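Chapter 4
Pricing the Menu

A restaurant can be full every night and still go broke, usually with excellent reviews. Hughes, a diner in Braltitz, served 3,000 lunches one July and lost money on most of them.
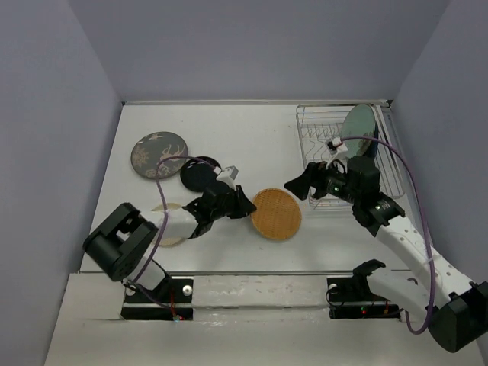
Fig. 4.1 Dark round plates, one with a deer-like figure.

The soup was to blame. It had been priced by a cheerful guess.
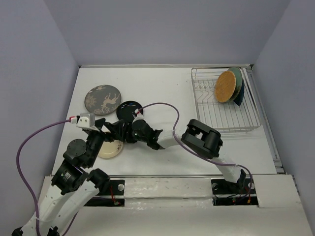
Fig. 4.2 Patterned, glossy black and cream-colored plates.

We begin with food cost, then turn to the harder matter of dessert.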